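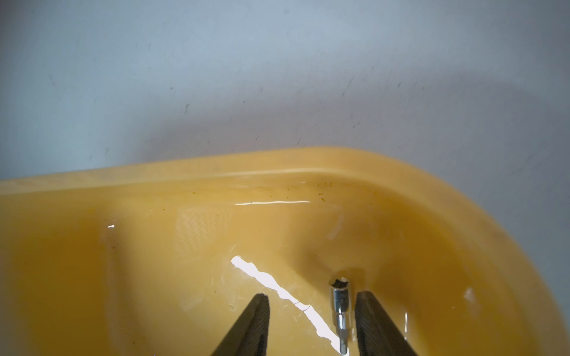
If you are building a small arm at home, or sharing one with other people in a workshop, sooner or later you will want it to pick up something fiddly, and in my experience that is when the patience runs out! Ours is a two-arm build that has grown a bit at a time since last May, and most of the tips on this page come from the evenings we have spent on little bits of metal. A shiny yellow plastic tray makes a lovely practice surface in one way, as a chrome bit stands out nicely against the colour, but do look at the bright streaks the lights throw across a glossy tray like that one. They can be as bright as the metal itself, and if your software is hunting for something silver it will go chasing them. Turn a lamp to the wall, or tape a sheet of baking parchment over it, and try again before you touch a single setting.

Tips for picking up small things

Start with the fingers wide. I used to set ours only just wider than the part, thinking it would be tidier, and spent a whole evening knocking things over. Give yourself a good gap, come down slowly, and close at the slowest speed you have.

Wipe the tray first. Old crumbs and specks have a way of sticking to finger pads, and a bit of grit under a small part is enough to make it twist as it's gripped. Warm water and a drop of washing-up liquid will do – no need for anything stronger – and dry it with a cloth that doesn't shed.

Save your positions with names you will understand next month. "Above tray, left" is a good name. "Test 2 new" is a dreadful one, and I have dozens of them.

Tips for the table

Fix both arms to the same length of rail if you can. We bolted each base through its own plate, and it has made life so much easier, as you can slacken one plate, slide it along and leave the other well alone. Mark the rail with a pencil before you move anything. Our rail was an offcut from a Hultari shelving kit, which is stiffer than it looks and cost next to nothing.

Leave slack in the cables, but not too much. A loop at each joint should be loose enough for the arm to reach its furthest point without tugging. Move the arm through its full reach by hand with the power off, and watch every loop as you go. A slotted tray along the front of the table takes care of the rest, and I wish we had fitted ours at the start instead of after more than 503 cable ties (yes, I kept the empty bags).

Raid the kitchen for practice pieces. Bowls, old keys and a folded cloth or two will teach you far more than a set of neat cubes, and keys lying on cloth are a proper challenge, so leave them until the easy things are going well.

When both arms have to work close together, let one move and the other wait. Ours can meet over a small block with hardly any space between the grippers, and I would still never send them both in at full speed. 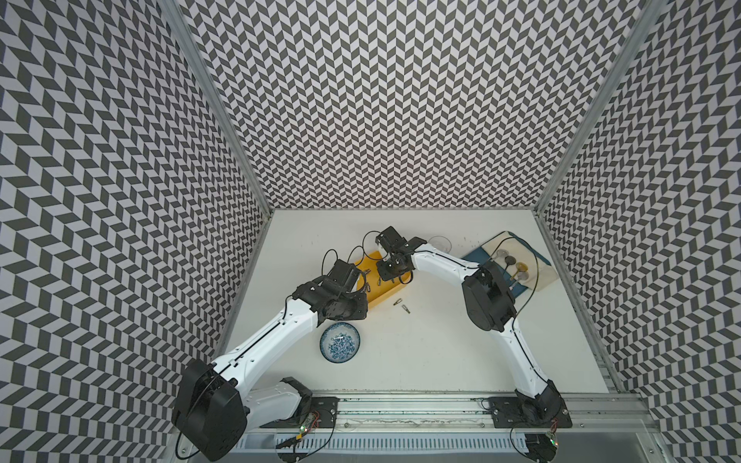 Tips for looking after it all

Check the screws in the base plates every 5 sessions or so. They do creep loose, and the first sign is usually a gripper that lands slightly to one side of where it did last week. Keep the right hex key on a string by the table.

Cut the power before you reach in, every time, even for a dropped bit.

Keep a notebook. Ours is a plain Kramer one with a coffee ring on the cover, and in it goes anything we have changed, with the time of day if the light was different.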